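## 6. Jaw slip and dropped sticks – what to do

Read this before you carry on with the stick task. Applies to every Vedard hand-held gripper with the ribbed blue pads. Older flat pads, see section 4.

The fault: jaws close on a thin stick, grip feels fine at the trigger, then the stick slides down or swings round as you lift. The log still says "closed, holding". So the run gets saved as good when it isn't. Catriona Rankin found it on Wednesday when she was checking run 2,226 and the stick was on the table for the whole second half.

Thick objects don't show it. Cups, boxes, sponges all fine. Thin round stuff only.

### 6.1 Stop first

1. Let go of the trigger. Let the jaws open fully by themselves.
2. End the recording. Don't save over the last one.
3. Mark the run "slip" in the notes box. One word is enough, the filter looks for that word and no other.
4. Switch off at the handle before you put fingers anywhere near the linkages.

**Caution:** the linkages spring back. Dušan Georgiev got his thumb caught between the linkage and the outer plate with the power on. Nasty bruise, no worse, but the handle switch has to be OFF. Standby still drives the jaws.

**Caution:** sticks have sharp ends when cut. A stick under load can snap and fly. Glasses on for the pull test in 6.3.

### 6.2 Check the pads and pivots

1. Open the jaws by hand. Should move smoothly both sides, same speed. If one side lags, stop here and go to 6.5.
2. Look at the ribs on both pads. Worn flat in the middle = replace both. Never just one, the jaws will close off centre.
3. Wipe the pads with a damp cloth, no solvent. Solvent makes the rubber shiny and then it slips worse than before.
4. Let them dry. Properly dry.
5. Wiggle each pivot cap, the round silver ones. Any play, nip up the screw behind it by a quarter turn. Not more – too tight and the spring can't open the jaws.
6. Check the pads meet along thier full length. Hold the jaws shut on a strip of paper and pull. Should drag evenly top to bottom.

Note: a pad that's been stuck on slightly crooked looks fine until you try a thin stick. Paper test shows it up straight away.

### 6.3 Pull test

Do this on the table with the stick set and its holder, same layout as the task. Cloth on or off doesn't matter but keep it flat where you're working, the folded bits catch the jaw tips.

1. Power on. Wait for the beep.
2. Take one light-coloured stick. Leave the dark ones till last, some have a painted part and they slip sooner.
3. Bring the jaws in from above, slowly. Close until the stick stops moving.
4. The stick should sit between the ribbed faces, nearly upright, with the cut end showing above the jaw tips. If the end is down below the tips you've gripped too high up the stick, let go and try again.
5. Hold still for 6 seconds. Watch the cut end against the tips. It shouldn't creep.
6. Pull the cut end gently with your free hand. Firm drag = pass. Slides through = fail.
7. Repeat for 16 sticks. One fail, clean the pads and start again from the first stick. Two fails, change the pads.

Get your eyes level with the jaws for step 4, looking down the handle makes a leaning stick look straight. Compare with this one, stick held over the pink holder and the loose sticks lying beside it:
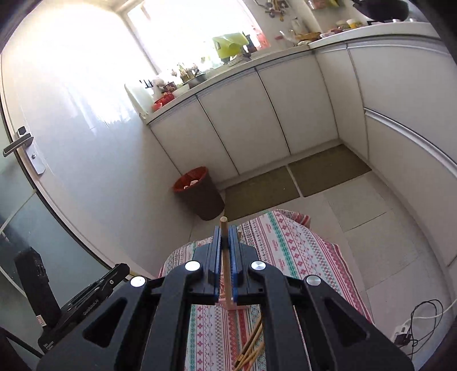
### 6.4 Reset the closing limit

Only after a clean pull test. Resetting with dirty pads just stores the wrong value and you get the same fault back a day later.

1. Jaws empty, power on.
2. Hold the side button till the light goes amber.
3. Squeeze the trigger all the way and keep it there.
4. Light goes green. Release.
5. In the Rendutport panel open **Gripper > Closing limit**. Number should read 1,000 with the jaws fully shut. Lower than that means the pads are stopping the jaws too early (crumb of rubber, glue, bit of splinter). Clean and repeat.
6. Close on one stick. The number must drop and stay dropped. If it creeps back up while you hold, the stick is slipping, back to 6.2.
7. Save. It doesn't save by itself, whatever the old sheet says.

Step 6 is the check the software should have been doing all along. Aisyah Lau is adding it so a creeping number ends the run by itself. Until that goes out you have to watch for it.

### 6.5 One side lags or sticks

Different fault, similar look. The stick gets pushed sideways before it gets gripped.

- Power off. Blow out the linkage, wood dust collects round the pivots.
- No oil. Oil gets on the pads.
- Still lagging: swap the unit, tag the bad one "LAG" and put it in the Geagea crate. Don't open the outer plates yourself.
- A bent linkage can't be straightened. Tried it. Doesn't work.

### 6.6 Leads and floor

Nearly a second accident while all this was going on so it goes in here as well.

- Power strips on the floor: keep them off the side you walk on. Loops of spare cord get tied up, not left lying.
- No strip within arm's reach of a sink.
- Unplug at the strip, not by pulling the cord.
- If you have to step back to finish a move, look first. If there's a lead behind you stop the run, move the lead, start again.

### 6.7 Runs already saved

Anything with thin sticks recorded before the reset needs looking at by eye. Skip to the lift, check the stick is still between the pads, then check again at the end. Mark "slip" or "ok". Don't delete anything, Milagros Arancibia wants the slipped ones kept in a separate folder.

Replacement pads are Lirkex, ribbed, blue, sold in pairs. Lutfa Saha has the key for the cupboard. Write the unit number on the bag when you take a pair, and re-do 6.3 and 6.4 afer fitting.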